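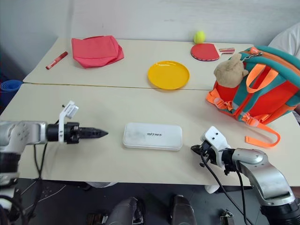 Issue 6, page 3

Mallstead Community Help
Section: Property, Storage and Unclaimed Items
Posted September 8, 2022

How long must a shared building hold unclaimed belongings, and who may release them?

Fovlow House Office

This office manages the common rooms at Fovlow House, which are used by residents, evening classes and outside groups under a booking agreement. Items are regularly left behind. Until June they were placed in a cupboard beside the front desk, and anyone who came to ask was permitted to look through the shelves and take what they recognized as their own.

In June a bag was released to a person who described it correctly but did not own it. The owner arrived later the same afternoon. The bag was returned in the end, but the owner has submitted a written complaint, and the building's management has asked this office to prepare a procedure before the start of the winter bookings.

The booking agreement states only that "the building accepts no responsibility for property left on the premises." Management believes that this sentence is sufficient and that items may be discarded at the end of each month. This office is less certain. Guidance is requested on the following matters: the length of time items should be held, the proof that should be asked of a claimant, and the treatment of items that may contain personal information, such as telephones, notebooks and prescription containers.

It would also be useful to know whether the group that booked the room can be asked to take charge of what its own members leave behind. Several groups have offered to do so. Please note that this office is staffed in the mornings only.

Mallstead Records and Property Desk

The sentence quoted from the booking agreement is a common one, and it is often read too broadly. It may limit a claim when an item is stolen from an unattended room. It does not ordinarily settle what happens after a member of staff has picked the item up and placed it in a locked cupboard. From that point the building has taken the item into its care and is generally expected to take reasonable steps to keep it safe and to return it to the right person. The exact duties depend on state and local law, and the office should confirm them with the municipal clerk before any procedure is adopted.

With regard to the holding period, some places set a fixed period by ordinance and require that found property above a stated value be handed to the police. Where no such rule applies, this desk recommends that ordinary items be held for six weeks from the date on which they are logged. Disposal "at the end of each month" should be avoided. An umbrella found on the first day of the month and a coat found on the last day would be treated very differently under that rule, and the owner of the coat would have good grounds to object.

A written log is the most important part of the procedure. Each entry should state the date, the room, a short description, the name of the staff member who received the item and the place where it is stored. The description kept in the log should be fuller than any description given to the public. A notice at the front desk may say "gray jacket, second-floor meeting room." The log may add the size, the lining, a repair to the cuff and the contents of the pockets. A claimant can then be asked to supply a detail that does not appear on the notice.

Claimants should not be permitted to look through the shelves. This was in all likelihood the cause of the difficulty described above. A person who has seen an item can describe it, whether or not it belongs to that person. The claimant should remain at the desk, give the description first, and be shown the item only when the description has been compared with the log. The claimant should then sign for it and show identification. If the claimant is collecting on behalf of another person, a short signed note from the owner should be attached to the entry.

Items that may hold personal information should be kept apart from the general cupboard and should be locked away. Telephones and computers should be turned off where this can be done without entering the device, and staff should make no attempt to unlock them. Notebooks and folders may be opened only as far as is needed to find a name or address. Wallets, bank cards, passports and keys with an address attached should be passed to the police without delay and a receipt obtained. Medication should never be held for the full period. The pharmacy named on the label can usually be reached by telephone and will advise on return or disposal.

Perishable food, wet clothing and soiled articles may be discarded on the day they are found. The log should still carry an entry stating that this was done.

Following the holding period, items of use may be given to a charity and the remainder discarded. No item should be kept by staff or offered to staff, whatever its value. A copy of the procedure should be displayed where the rooms are booked, and the booking agreement should refer to it.

Zapata Street Tenants Office

The answer given by the Records and Property Desk is sound. The following remarks concern the question about booking groups, which it did not address.

Our office permitted groups to hold their own lost property for a trial period and has since withdrawn that permission. Some groups were very careful. Others stopped meeting, changed their contact person or moved to another building, and the items moved with them. An owner who telephones the building expects the building to have an answer. We now require that everything be handed in at the desk before the room is locked, and the group is sent a message listing what was found so that it can inform its members.

As the Fovlow House desk is closed in the afternoon and evening, a locked drop box will be needed. Ours was supplied by Zalus and, with a second cabinet for valuables, cost $1,886 including installation. A smaller building could manage with much less. The box should be fixed to the wall and emptied each morning by the staff member who keeps the log. Slips of paper and a pen should be kept beside it, so that the finder can write down the room and the time.

Please also set fixed hours for collection and print them on the notice. We receive more complaints about the desk being closed than about any item being lost.

Bookings_Reader

Just put it all on a table by the door and people will take their own things. Our building has always done this and has had no trouble with it. Label the chargers, however, because they all look the same.

Fovlow House Office

The replies are acknowledged with thanks. A draft procedure with a six-week holding period has been sent to management, and the municipal clerk has been asked to confirm whether a local ordinance applies. Items will not be displayed by the door.

This entry is closed to further replies. Related entries: Bicycles left in shared hallways; Parcels delivered to former residents; Key deposits for evening groups.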